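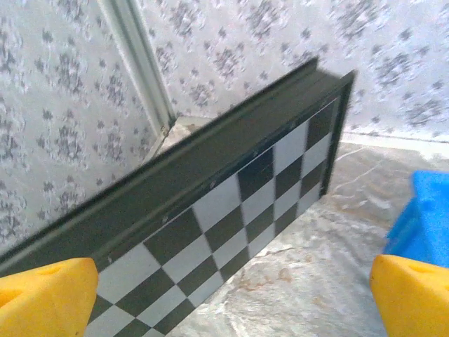 2 min read

Print | E-mail

Speaker notes, home build talk, 09/05/2019
Jörg Ackermann

Start with the job. The arm picks things up off the floor and puts them in a blue bin. I call the build Rureo. It lives in a corner at home, next to the wallpaper.

Folding chessboard first. It is long and stiff, and the wrist camera sees only part of it at a time. The fingers have to come in from either side of it. Say that dark and light squares make the camera hunt for focus.

Fingers. Yellow, rounded at the tip. This is version 4. The first set was too narrow and slid off anything with a rim. Pause for questions on printing. 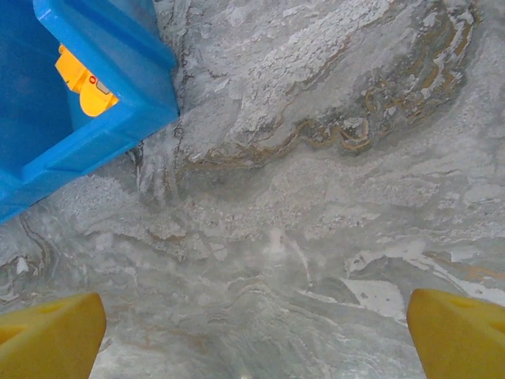 Next, the approach to the bin. I keep the fingers spread until the wrist has settled, then close. Two settings matter: approach height and closing speed. Change one at a time and write it down.

The marbled surface gave me trouble. Veins and pale streaks look like edges to the detector. I collected 1000 stills of the bare pattern and trained on those too. False picks dropped, but glare still causes some.

Close with the parts list. Mention the spare servo.

Print | E-mail
4 shares | 2 comments

Gelside: What closing speed did you end up with?

Evangelista: Same trouble here with a patterned floor. A matte mat helped.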